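Gripper Evaluation, Working Group Minutes
December, 2:00 pm, Hisholm lab

Chair: Diane Ross
Also represented: Dalia (controls), MacPherson (end effectors)

1. Previous minutes
Accepted with one correction. The payload figure for the Kalel gripper should read 991 g, fingers included.

2. Gripper comparison
Both candidates have now run the light-object set on the same arm and the same program. MacPherson unit: 69 faults logged, most of them late closing. Kalel unit: fewer faults, but the log has a gap after the controller restart and the total was not accepted. Run to be repeated before any figures are circulated.

Dalia reported that the force threshold is being read in different units by the two drivers. Results from before the driver change are to be kept in a separate folder and left out of the summary table.

3. Approach to thin edges
Discussed the top-down approach on framed sheets standing on small easels. The fingertip comes in at an angle from above and stops just over the top edge of the molding. Diane Ross asked for the stop height to be set in the program and no longer taught by hand. Agreed.
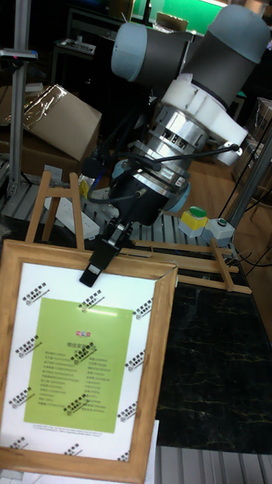
4. Camera mount
Side view retained. Overhead mount deferred until the cable routing is settled.

5. Actions
MacPherson: spare fingertips, 4 sets.
Dalia: driver units, restart log.
D. Ross: stop height parameter, revised test sheet.

Meeting closed 3:10 pm.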